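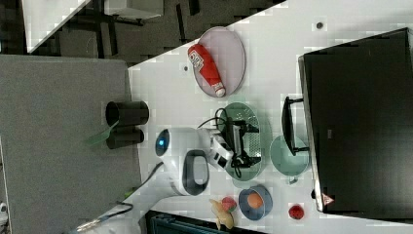

Plomwood Speaker Biographies

Short biographies of public speakers, as printed in event programs and on booking pages. One record per biography. Text is in English.

Version notes are in CHANGES.txt. The January release replaces all earlier ones; record IDs were reassigned and don't map to the old IDs.

Contents

bios.jsonl: 1,987 records
fields.txt: field list with types
topics.txt: the 13 topic labels and their definitions
splits/: train, dev and test ID lists
tools/: scripts used for cleanup and splitting

Source

The biographies were supplied by two speaker agencies, Zaltell and Dostar, from their own booking files. Both agencies hold the text under contract with the speakers and agreed to its release for research on summarization and entity linking. Speakers could opt out before release. Opted-out records were removed before IDs were assigned, so there are no gaps in the numbering.

Zaltell biographies are mostly former officeholders, their spouses, and authors of memoirs. Dostar covers business, sport and medicine. The two house styles differ. Zaltell opens with a claim of standing ("a leading voice in...") and puts the current title last. Dostar opens with the current title. A model trained on one agency alone does poorly on the other.

Fields

id: string, unique
agency: "zaltell" or "dostar"
name: string, as printed
bio: string, full text, line breaks kept
topics: list of labels from topics.txt, may be empty
books: list of titles named in the text
offices: list of public offices named in the text, with start and end year where given
causes: list of strings, free text
fee_band: always null in the public release

The books field holds titles only. Subtitles are kept when the biography prints them. Forthcoming books are included and not marked as such.

The offices field doesn't separate elected from appointed posts. Spouses of officeholders have an empty offices list unless they held a post themselves. "First Lady" of a state or country is stored under topics as public_spouse.

Annotation

Topics and causes were labeled by hand at Popescu, following guidelines written by Sanaa Gaber. A second annotator labeled 100 records independently. Disagreements were mostly between "advocacy" and "philanthropy", and the definitions in topics.txt were tightened afterward. The records labeled before that change were rechecked for these two labels only.

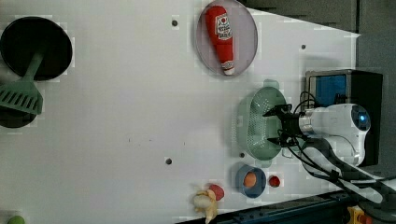 Near-duplicate biographies are removed by tools/dedupe.py, which compares word shingles and drops the shorter of any matching pair. It catches a biography that was reprinted with a new closing sentence. It doesn't catch one that was rewritten from the same facts. Think of the pale green colander in the photo, with its rows of small holes: what gets held back depends on size alone. Raising the --threshold option makes matching stricter and lets more pairs through. The released file used the default. Records shorter than 30 words are skipped by the script and were checked by hand.

Splits

Split by speaker. A speaker listed with both agencies has two records, and both are in the same split. To rebuild the splits, run tools/split.py with the seed in splits/SEED. Sorting bios.jsonl first will change the result.

Known problems

Counts in the text ("traveled to more than...") are the speaker's own and were not verified.

Awards are not extracted. An early version had an awards field, but honorary degrees were handled in three different ways and the field was dropped.

Some Dostar biographies refer to the speaker by first name throughout. The name field is correct, but pronoun and name matching scripts often miss these.

Accented characters were lost in part of the Zaltell export. Names were repaired; book titles were not.

The biographies are promotional text. They leave out lost elections, resignations and lawsuits. Don't use them as a factual source on the people named.

Terms

Research use only. Don't use the records to contact speakers or to generate endorsements in their names. Removal requests go to the address in CONTACT.txt and are applied at the next release.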